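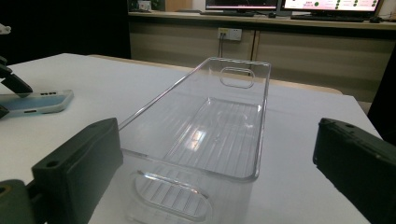

Plukavel hand-held gripper pair, long-term review
Posted April 30, 2019

I've had a pair of the Plukavel grippers on my bench since January, and I still look forward to picking them up in the morning. They're the kind you hold in your own hands to show a two-arm cell how a job goes, and my cell (a pair of small Pella arms on a rail frame) has learned nearly everything it knows from them. So this is mostly a review of living with them: getting them set up, keeping them clean, fixing what works loose.

Setup first. I put it off for a whole weekend expecting misery, and I was done before lunch on the first day! You bolt the fingers on, run a cable from each grip, and open and close both sides all the way so the software learns the end stops. The printed guide is two pages and the second one is mostly drawings. My only stumble was the finger screws. I tightened one side fully before starting the other, and the jaws met at a slant. Back them off, close the jaws on a flat scrap, snug everything up together. Five minutes.

The fingers open nice and wide, and the flat inner faces are my favorite part of the design. Clear plastic is the thing that beats most grippers I've tried, slick and hard to see and always ready to squirt out sideways, and these hold it with a light squeeze. 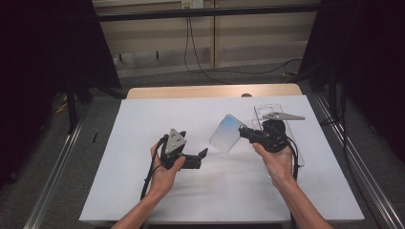
Cables are the weak spot. They leave the grip right where your wrist wants to be, and if you reach across yourself you'll feel the tug. I leave a generous loop outside the hand and look over the plug end every Friday. I did have one go flaky at session 304, and swapping it took a small screwdriver and a cup of coffee's worth of time. The spare came from Lunde, who sell the right connector already fitted (bless them).

The other chore is the finger pads. Skin oil and dust build up and the grip gets vague, so I wipe them down with alcohol every 200 cycles and let them dry before the next run. Check the end stops while you're at it. Mine had drifted a hair by cycle 2,041, enough that the Pella side closed a touch late.

I tried the Dakamcombe set before this one and sent it back. Lovely finish, but the handles were too fat for my hands and there was a rattle in the left jaw that I couldn't get rid of. The Plukavel grips feel plainer and I can use them all afternoon without my thumbs complaining.

Would I buy them again? Yes, and I'd order the spare cable in the same box.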